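Furniture Storage at Prundgate: Frequently Asked Questions

Last updated 9/19/24

Booking and access

How do I reserve a storage room?
Call the front desk or fill out the form on the Book a Room page. We need your name, a phone number and a rough list of what you plan to store. You can change the list later.

What sizes do you have?
Rooms come in 25, 37 and 100 square feet. The smallest holds a dining set or the contents of a small bedroom. The largest is usually enough for a one-bedroom apartment.

How long do I have to stay?
One month is the minimum. After that you pay month to month. We ask for six days' notice before you move out.

Can someone else get into my room?
Only if you add them to your access list. They must show ID at the desk the first time they come. To take a person off the list, send us an email from the address on your account.

Can I send a delivery straight to Prundgate?
Yes. Put your room number on the label and tell us the day before. We sign for up to 6 items per delivery. We do not open boxes or check for damage.

Preparing furniture

Do I have to take tables apart?
No, but a table with its legs off takes up less space and is easier to carry through the hallway. Put the bolts in a bag and tape the bag to the underside. Do not put tape on a finished surface.

How should I clean wood before storing it?
Wipe it with a barely damp cloth and let it dry overnight. Wax is fine if it has had time to harden. Knots and open grain collect dust, so go over them with a soft brush.

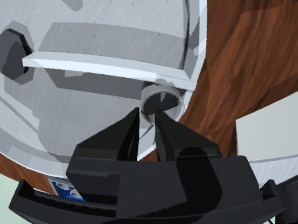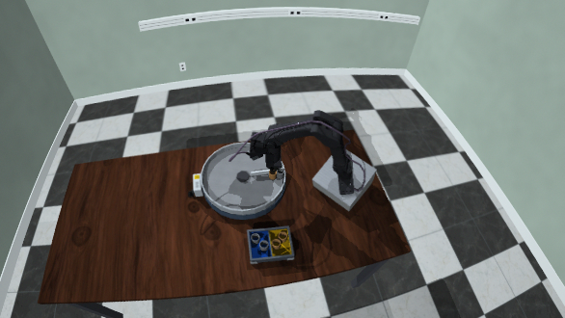 Can I wrap furniture in plastic?
Use cotton sheets or moving blankets on wood and leather. Plastic traps moisture. Stretch wrap is okay for holding drawers shut, as long as you put a blanket under it.

What about mattresses?
Mattresses need a zippered cover and should lie flat. We sell covers at the desk in twin, full and queen. King covers have to be ordered.

Are the rooms heated?
The rooms on the Emport Street side are heated in winter. The rooms facing the loading dock are not. If you have a piano, veneer furniture or anything with old glue joints, ask for the Emport side when you book.

What can't I store?
Food, plants, fuel, paint, propane tanks and car batteries. Drain mowers before you bring them in. Refrigerators must be empty, defrosted and propped open.

Payment and insurance

When is rent due?
On the first of the month. There is a grace period of six days, then a $25 late fee is added. If you move in partway through September, for instance, you pay only for the days left in that month.

Is there a deposit?
Yes, $100 for every room size. We return it by check after the room has been swept out and the lock removed.

Does the rent include insurance?
No. Many renters' policies cover stored goods, so check yours first. If it doesn't, you can buy the Brendutness plan through us and pay for it with your rent.

Who do I talk to about a damaged item?
Cameron Maihi handles all claims. Leave the item where it is, take photos and call the desk. Claims forms are also kept in the rack by the freight elevator.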